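Priria opens training hall where staff teach robots by hand

42 shares | 0 comments

Priria has opened a training hall at its Dultow site where production staff teach two-armed robots new assembly tasks by remote control. The hall has been in use since May and is open to outside firms from this month.

The method is simple to describe. An operator sits at a pair of hand controls and moves the robot's arms through a job from start to finish. The movements are recorded, and the job is repeated until there are enough good examples for the robot to be trained on. For a short assembly task, Priria plans on 30 recordings before the first training run and up to 1000 for work where parts vary in shape or position.

Operators can also take hold of an arm and guide it directly. Priria uses this mainly for setting start positions and for slow movements close to a fixture, while remote control is used for anything that needs both arms at once.

"Our fitters know how a part should go on, and they can show it faster than they can write it down," said Märta Åberg, who leads the work at Dultow. "Most of them are comfortable with the controls by the end of the first day. The second week is when the recordings get good – they stop rushing."

So far 49 employees have completed the introductory course, which runs over two days. Six of them now work in the hall full time. No programming background is asked for, and places on the course are offered to all shifts.

The first tasks chosen are ones in which one arm holds a part and the other brings a tool or a second part up to it. These are common on Priria's lines and have been hard to automate with fixed programs, as small differences in grip are enough to stop the cycle.
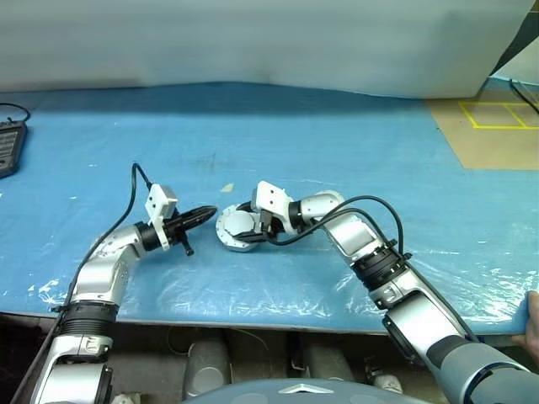 Priria Dultow – Department of Robot Training and Assembly Methods

In work of this kind the operator has to line up a round part in one gripper with a tapered tool on the other arm, keeping the two a short distance apart before they are brought together. Failed attempts are labelled and stored separately.

The hall was fitted out with the engineering firm Ekström. Recordings are kept in Stadirano, Priria's in-house system, and customers' recordings remain the property of the customer.

Firms that would like to bring their own parts for a trial can contact the department through the Dultow site office.

Share this release | 42 shares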